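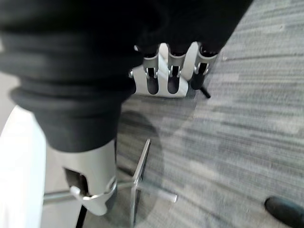
4. Comparing two grippers on the same arm

Use this section when you have the Navow arm running and want to find out which hand suits your task. It assumes you have finished the controller set-up in section 3 and that the wrist camera shows up in the Zokness viewer.

You will need both grippers, the hex key from the arm kit, a spare sleeve and a printed copy of the score sheet. Allow a full morning for the first comparison. Later ones go faster.

CAUTION: Press the stop button and wait for the amber light before you put your hands near the wrist. The fingers can close with power still on the arm.

4.1 Fitting the first gripper

1. Send the arm to its service position from the controller menu.
2. Roll the fabric sleeve back until you can reach the wrist bolts. Leave it on the arm.
3. Line up the mark on the gripper plate with the mark on the wrist and push the plate home.
4. Tighten the bolts a little at a time, working across the circle.
5. Plug in the finger cable. Leave enough slack for a full turn of the wrist.
6. Roll the sleeve down again and clip it. The lowest fold must stay clear of the fingers when they open all the way.

Note: A sleeve that has slipped forward will fill part of the camera view. If you lose sight of the fingertips in the viewer, fix the sleeve first and only then touch the camera angle.

4.2 Checking the camera

1. Open the viewer and select the wrist stream.
2. Open and close the fingers 2 times at low speed.
3. Confirm that the tips stay in view through the whole movement.
4. Move the wrist slowly from side to side. Some blur is normal. If the picture freezes or tears, lower the stream rate by one step and try again.

Shiny items such as chrome legs and polished handles throw highlights that can confuse the grasp finder. Turn on "Reduce glare" in the viewer before you work near them. Use the same setting for both grippers or the scores can't be compared.

4.3 Running the trials

1. Load the Grirlow test program and choose "Compare hands".
2. Set the closing force to 10 for the first run.
3. Start the program and stay outside the floor markings. Keep your feet clear as well – the arm reaches lower than most people expect.
4. Run 200 grasps. Mark each one held, slipped or missed.
5. Save the log, swap grippers as in 4.1 and repeat with the same objects in the same order.

CAUTION: Do not raise the closing force partway through a run. If you have to change it, discard the log and start over.

4.4 If something goes wrong

Error 762: The controller does not recognize the gripper. Reseat the finger cable and restart the controller.

One finger lags behind the others: Check for fabric caught at the bracket.

Questions about this section go to Hanneke Vandenberghe. For replacement sleeves and fingertips, contact Vidar Dahlgren.

Section last revised 23/08/2026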